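Forum > Exchanges and Wallets > Fees and Withdrawals

Brumeleo CAD withdrawals, minimum raised to 700?

ehsan_rashti
Tried to pull 20 dollars of leftover balance to my chequing account and the form rejected it. The fee page now lists a 700 minimum for wire. Is Interac still open to unverified accounts?

N.Postma
Wire only. Interac minimum is 15 and needs tier 2 verification. The wire change was in the August notice.

bbabaei
The notice covered business accounts. Personal wire wasn't mentioned, so either the fee page is wrong or they extended it quietly.

N.Postma
Read section 4 again. "All fiat wire withdrawals." Personal accounts are included.

bbabaei
Section 4 sits under the business heading. I'd open a ticket before treating it as settled.

marjan_k
Convert to a stablecoin and send it to Haltska, then cash out there. Network fee was under a dollar when I did it.

ehsan_rashti
Doesn't that count as a disposition for tax?

marjan_k
Yes. On 20 dollars the gain or loss is trivial, but record it.

bbabaei
Disagree with routing small balances through a second exchange. Two sets of records and two spreads – you lose more than the wire fee would cost in proportion. Get tier 2 and use Interac.

ehsan_rashti
Submitted the tier 2 documents. The form wants proof of address and won't take a phone bill, so I used a bank statement.

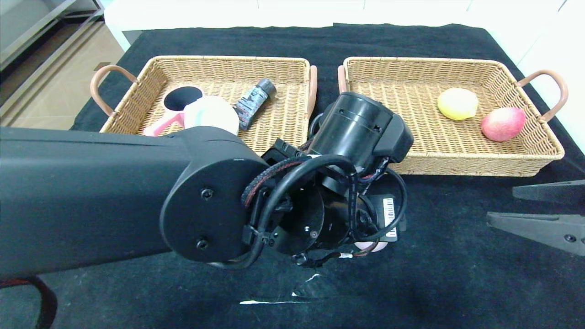 If they accept it I'll try Interac for the full balance and post the fee that gets charged.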